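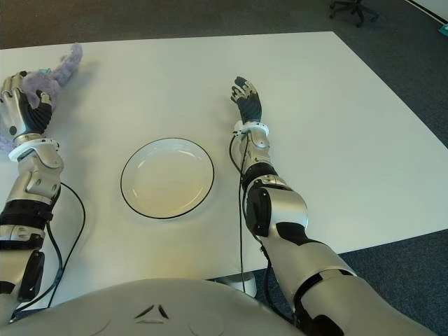
White plate, black rim. The lavender one is fluffier than it looks.

Sorting the kitchen things and the soft toys this Saturday. Table is clear apart from the plate, and I want to keep it that way till lunch.

2 comments · 70 likes

Plate first. I like a thin rim, it shows up well on a white table. The rest of the set came from Stivano and is still in the box.
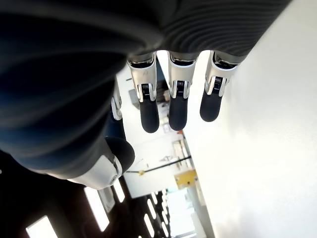
Mid-morning, still at it.

11 shares

Toys go in the fabric bin after this. Deividas Vanags asked if fluffy ones can go in the wash. I do mine on cool, inside a pillowcase, and leave them on a towel overnight.

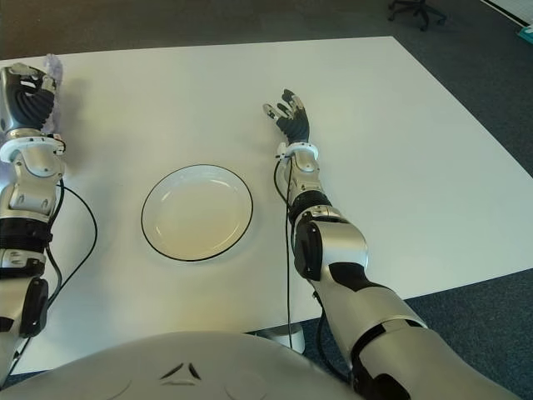 HOME / TIDYING

Plate stays out, I'll want it for sandwiches. Bin goes back on the low shelf. Cupboard next, then the Vulteo boxes if there's time.

101 likes · 2 shares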